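## 4. Setting Up Your First Skin Talk

You've unpacked the Dilness kit and read the leader notes, so now comes the fun part! This section gets your room and your group ready for a first session on everyday skin care. Girls and boys both love this one, and they ask wonderful questions.

### 4.1 Before the group arrives

1. Set the chairs in a circle. Leave 2 open spots so latecomers can slip in.
2. Put one hand mirror, one cleanser sample and one sunscreen sample on each chair.
3. Hang the skin layers poster at eye level for someone sitting down.
4. Place the question box by the door with the blank cards beside it.

**Note:** The cards have no line for a name - please don't add one. Kids write much braver questions this way. 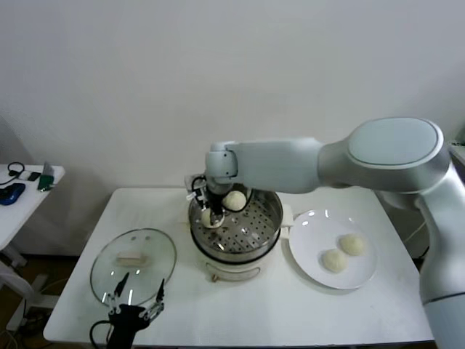

5. Check the date stamped on every sunscreen tube. Set aside any that have expired and order more with the Plidari refill form.
6. Read the opening script out loud once, at full voice. It feels silly and it helps so much!

### 4.2 Running the session

1. Start with the warm-up card ("What did you hear about skin this week?"). Let it run for 15 minutes, even if the talk wanders off to shampoo or soccer.
2. Show how to wash with lukewarm water and fingertips. Pat dry, no scrubbing.
3. Pass around the sunscreen and have everyone cover the back of one hand. Talk about the spots people miss: ears, neck, the part in your hair.
4. Open the question box and answer as many cards as you can. If you don't know, say so, and put the card in the green envelope for your nurse adviser.

**Caution:** Some skin reacts to new products. Ask about allergies before anyone opens a sample, and never press a child to try one. If a hand starts to itch or burn, rinse it with plenty of cool water and tell the parent the same day.

**Caution:** Don't comment on anyone's acne, scars or birthmarks, even kindly.
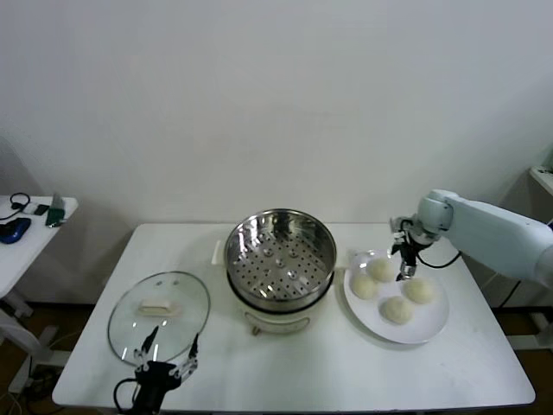 Vesna Krasniqi wrote to us after her first session that she had skipped the warm-up card to save time, and the group stayed stiff until the very end. She put it back in for July and could hardly get them to stop talking.

### 4.3 Packing up

1. Wipe the mirrors and return them to the padded sleeve.
2. Fill in the short leader form and mail it with the green envelope to the Skeravholm office.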